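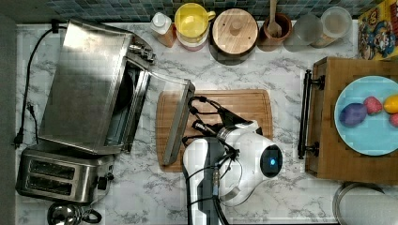 Counter by the toaster oven, kitchen 2, door open.

3 min read

Staff kitchen check, Povar building -- 07/06/2023
Done by: Kimie Ogura. Copy to Ryota Hayashi

Extinguisher, hallway -- OK. Tag in date, pin in.
Smoke alarm -- chirping. New battery pls, Ryota has the ladder.
Toaster oven -- crumb tray not checked, ran out of time. Keep cord off the left edge of the counter.
Cutting board -- too near the oven door when its down. Move over.
Fridge -- 29 F at the back, too cold, milk had ice in it. Turned dial down one.
Dishwasher -- leak at the kick plate again. Ellix ticket 309 still open, chase it.
Outlets by sink -- GFCI test button OK on both.
First aid box -- no burn gel, no small bandaids. Order a 200 pack this time.
Exit door -- FAIL. Boxes stacked in front, asked Tatsuya twice. Must be clear before the August walkthrough.
Floor mat -- corner curls up, trip hazzard. Tape for now.
Trash -- lid broken, otherwise fine.

Recheck alarm and exit door first, rest can wait til Emiko is back.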